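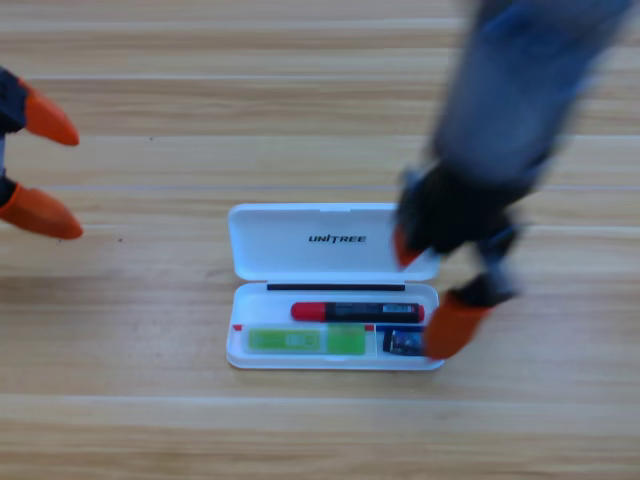 The Unitree case open on the table, with one gripper at each side.

Review: Bellamy two-arm kit for small table work
By Lyle Greenberg, June 8, 2026

I bought the Bellamy kit in January for our repair room in Skondbridge. We are a small shop and we wanted help with packing and unpacking little cases, a job which is boring and takes many hours. In my first language the manual does not exist, so I learned everything from the English one. It is clearly written, only the chapter about calibration is too short.

The kit has two arms, the grippers and the Pivby software. It cost me $3117 with delivery. The orange fingertips are the part I like most. They have a good colour against our dark parts and they hold a marker or a card without leaving marks. A small flat item lying low in its compartment is harder, and for this you must slow the arm down to 40 per cent in the settings. At full speed mine pushed such items to the wall of the tray.

Teaching a new task took me three evenings. After that I ran 203 cycles with a white case like this one, and I kept a notebook. The errors were mostly with the lid, when I had put the case down a little crooked. A strip of tape on the table as a guide helped very much.

What I don't like: the cables are short, and the Pivby program asks for the password after every restart. I wrote to Bulau, the seller, and they answered the next morning, but they have no longer cables in stock.

I would buy it again for a shop of our size. For a home user the price is too high, in my opinion.

Rating: 4 out of 5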